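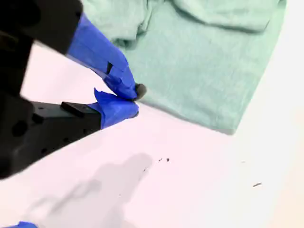 Is the Garkis mint jersey any good for T-shirts and soft cloth stuff around the house?

Good for both, as long as you wash it before you cut and don't expect crisp edges. I'd buy it again in the mint. Not sure on the other colors, haven't tried them.

Search fabrics, patterns, reviews... Go

Quick one as I have a pile of cutting to get through. Ordered three yards of the Garkis in mint from Clutatham, $11 a yard, came folded, no tube. Creases down the fold. They steamed out fine, one line took two goes.

Color first. It's a proper mint green. Soft, a bit milky, not neon. On the website it looked nearly turquoise on my phone and gray on my laptop so I was ready to be annoyed. Wasn't. Against white thread it looks nice, against ivory it goes sort of hospital. Use white.

Weight. Sold as 184 gsm. Feels right to me, I don't own a fabric scale. Heavier than the Trokusis I used all last summer, which you could read a newspaper through. This one you can wear without thinking about what's underneath.

Washing. Warm wash, low dryer. Lost more in length than in width, enough that I'd have had a cropped tee if I'd cut first. So wash it. No color in the water that I could see, but I threw a color catcher in anyway and it came out faintly green. Faint. Wash it alone the first time.

Cutting. Edges curl. Toward the right side like any jersey, but this one is keen. Pins made it worse, I ended up with clips and a couple of cans of beans on the corners. Rotary cutter much better then scissors. Flatten it with your palm, don't pull, or your front piece comes out wonky. (Mine did. It's a sleep shirt now.)

Sewing. Ballpoint needle, narrow zigzag. Skipped stitches with an old universal needle, none after I swapped. Neckband stretched in nicely, sprang back after pressing. Hem is where I lost patience. Tunneled with the twin needle until I dropped the tension, then okay. Not gorgeous. Okay.

Folding, since Kevser Aksoy asked me about it: folded tees stay put on the shelf. The fabric has some grip to it, doesn't slither off the pile like the viscose ones. Getting hold of a single layer at the edge is fiddly when it's curled though.

Leftovers: cut squares for face cloths and dusting. Left them raw, they curl into little sausages after a wash but they work and they don't shed. Better than the Güneş cloths I paid real money for.

Wear so far: washed the first shirt every week since October. A bit of pilling under the arms, collar still flat.

Bad bits. The curling. The shrinkage, wich they should print on the page. And shipping is slow, mine took 11 days.

Would I pay more for it? A dollar maybe.

Comments (4)

Kaan Ağca
Did you try it on a serger? Mine eats light jersey.

Sibel Bilgin
@Kaan no serger here sorry. Zigzag only

Defne Karabulut
Mine shrank too!! I lost a whole sleeve's worth because I was in a hurry and cut straight off the fold. The mint is lovely though, I've got a baby blanket on the go with the rest of it.

Remzi Karabulut
Spray starch on the edges before cutting. Washes right out.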